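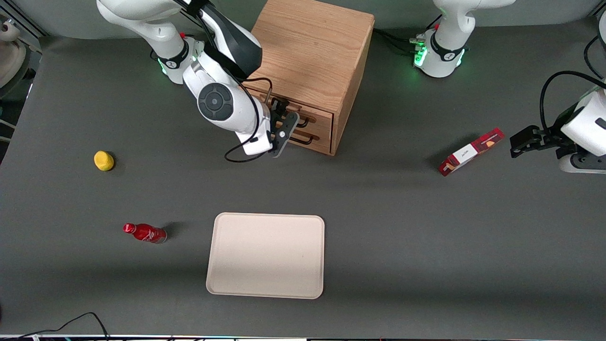

Imani Kaijage

Drawers: How They Work and How to Keep Them Tidy

Most homes and classrooms have drawers. They are found in kitchens, bedrooms, offices and libraries, and they hold objects as small as a paper clip or as large as a winter blanket. A drawer is a box without a lid that slides in and out of a larger piece of furniture. The larger piece is called a cabinet, or sometimes a chest.

The parts of a drawer

Every drawer has a front, two sides, a back and a bottom. The front is the part that can be seen when the drawer is closed. It is often made from the best-looking timber, while the sides and back may be made from something plainer. The bottom usually fits into a narrow groove cut along the inside of the other pieces.

The handle is fixed to the front. A handle may be a round knob, a cup shape or a straight bar. The small oak cabinet at the top of this page has an upper drawer and a lower drawer, both with dark metal bar handles. A bar leaves room for fingers to reach behind it and pull. The lines on the top of the cabinet are called the grain. Grain shows how the wood grew when it was still part of a tree, and no two pieces have exactly the same pattern.

Why drawers slide

When two surfaces rub together, they push back against movement. This push is called friction. Too much friction makes a drawer hard to open. Furniture makers reduce it in several ways. Older drawers often run on smooth strips of wood, and a little candle wax rubbed along the strips helps them to glide. Many newer drawers have metal runners with small wheels or balls inside.

Wood also takes in moisture from the air and swells slightly. For this reason a wooden drawer may stick in humid weather and move freely again when the air is dry.

Opening a drawer safely

Hold the handle in the middle and pull straight towards you. Pulling from one corner can twist the drawer so that it jams. Stop before it comes all the way out. With a tall chest, open one drawer at a time – several open drawers can make the whole chest tip forward. Never climb on drawers. Ask an adult whether tall furniture at home has been fastened to the wall.

To close a drawer, push on the front with a flat hand and keep your other fingers clear of the gap.

Sorting what goes inside

Begin by taking everything out and placing it on a table. Put similar items together: pencils with pencils, cards with cards. Small boxes make useful dividers. Heavy items belong in the lower drawer, and things used every day belong in the upper one.

Words to know

Cabinet: a piece of furniture with drawers or shelves.
Friction: a force that slows things down when they rub together.
Grain: the pattern of lines in wood.
Runner: a strip or track on which a drawer slides.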